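Buy the Boring Stuff First

I have sat through a lot of budget meetings about robots by now, first at Arboleda and these days helping smaller shops plan what to buy, and I keep seeing the same spreadsheet. The top line is the robot. It has its own color and usually its own tab. Then way down at the bottom, under shipping, there's a line called "misc" with a number in it that somebody typed in five minutes before the meeting.

I'd like to make a case for misc!

Misc is where the work happens. It's cables, spare connectors, the bench, bins, hand parts that wear out, the second power strip, the laptop that can run the vendor's software without choking. When we set up our first two-armed station at Arboleda we had 200 dollars in that line. It lasted until lunch. After that, every little thing turned into a purchase request, and Yolanda Ayala in purchasing (very patient woman) had to approve a bag of cable ties as its own order. The paperwork took 13 days. Meanwhile the most expensive thing in the building sat there with a cable taped to its elbow.

So my rule of thumb for a first station is a quarter of the robot price for everything that isn't the robot. People make a face when I say it. Eusebio Inga, who runs the floor at Wasberg, told me a quarter was ridiculous, and then he called me in September to ask if a third would be safer. I don't think a third is crazy if you're starting from an empty room.

The other thing I'd fight for is hours. A quote from Dratareo or Trastinetti will tell you what the arm costs and what the service plan costs, and both of them quote clearly, I'll give them that. The quote can't tell you how many afternoons your own people will spend at the bench getting it to pick something up. We logged 1065 hours in our first year, and we had budgeted for maybe half of that. Those hours are wages - real money, even if it comes out of a different pot - and they belong on the same page as the hardware so whoever signs can see them together.

And please, don't buy fancy test parts. I've seen quotes for calibrated sample sets that cost more than my first car. They're lovely, and I'm sure there are jobs that need them, but a new station can learn plenty from things you already own or can get at the drugstore.

Bench space is the last item I'd argue about, and it's the one that gets cut the fastest. Folks measure the robot, add a bit of elbow room and call it done. Then the laptops arrive, and the monitor, and the people who need to sit somewhere. Measure for all of that, and leave some table clear for the job itself, which can be as cheap as a little white calculator, a yellow sponge and a rainbow-striped box set out between two robot hands. Price the table for the crowd at the far end too, with their keyboards and mouse and a monitor on its own arm, and put a decent chunk of the money into keeping the cables off the floor.

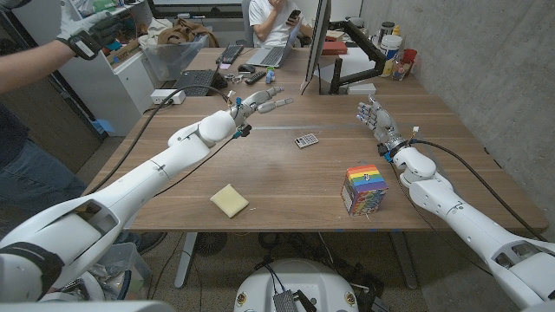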